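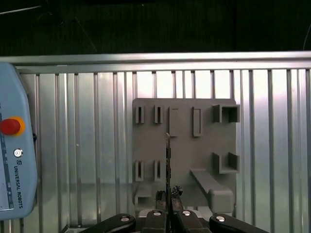
Gray board, ribbed aluminum wall, brushed rail along the top.

The Long Way Back to Clunach

Small towns lose their repair shops first. Then the bakery. Clunach lost both in one November, and 826 people started driving 40 miles for a toaster cord.

Chiharu Kuroda drove it too. Eleven times, she says — then she rented the old feed store on Trevor Street and hung out a sign. Lamps, radios, a church organ pedal. Rent is cheap, heat isnt. She keeps a ledger in pencil, some 3,000 jobs so far, most of them under ten dollars. The organ pedal she did for teh soup.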